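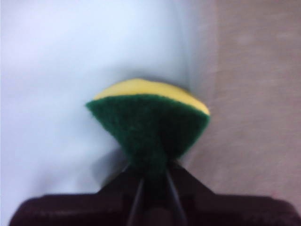 Washing up takes most people ten minutes and very little thought. At Saltunska, a small robotics firm with a test kitchen on the Hurnance estate, it has taken up most of the year. The trouble starts well before any plate gets wet, with the business of holding the sponge. Pinch an ordinary green and yellow scourer by its bottom end and it folds into a fan, wide at the top and bunched up in the grip. A person would shift their fingers without noticing. A machine has to be taught to.

Songül Coşkun runs the household work at Saltunska. She came from Backlund, where she spent six years on arms that packed bearings into trays. "A bearing is the same shape every time you pick it up," she says. "A sponge is a different shape depending on how you picked it up, and then it gets wet and heavy."

Her team logged 2818 sponge pick-ups between March and October. In 913 of them the arm went on to wipe the whole of a test surface. In 402 it dropped the sponge on the way. The rest ended somewhere in between, mostly with a patch missed or the yellow side facing down when the green was wanted.
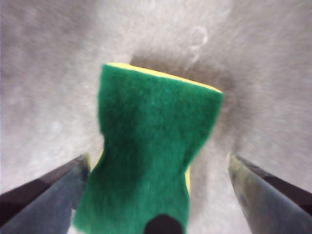
Scouring pad towards the camera, with the foam behind it and the middle narrowed to a waist.

The shop floor is further ahead. Platance, which makes catering trolleys, has had two arms wiping down finished panels since the spring, and the foreman there has few complaints. The panels are flat, though, and they arrive in the same spot each time — a kitchen offers neither.

Coşkun thinks a machine that can wipe a worktop without being watched is three years off. Pans will take longer. The next round of tests is set at 2000 pick-ups, this time with the sponge soaked before the arm gets hold of it.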